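Greifen aus der Handgelenkkamera: Texturen in der Simulation randomisieren oder nicht?

hawi_a
Wir haben die Policy bei Gudeta mit 1817 simulierten Griffen trainiert, einmal mit festen Farben, einmal mit zufälligen Texturen. Auf Skollon (echt): 41 gegen 96 Prozent. Blick auf die Finger im Simulator:

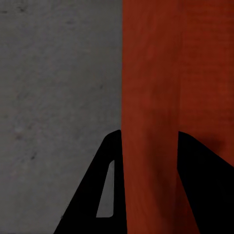 Rendering, orangeroter Körper vor grauem Untergrund

trilok
96 glaube ich erst mit mehr Objekten. Wie viele waren es?

hawi_a
Vier, alle kantig.

keane_c
Dann misst ihr Kanten — mit Textur hat das wenig zu tun.

hawi_a
Sehe ich anders, die Objekte waren in beiden Läufen gleich.

trilok
Stimmt. Runde Teile würde ich trotzdem testen.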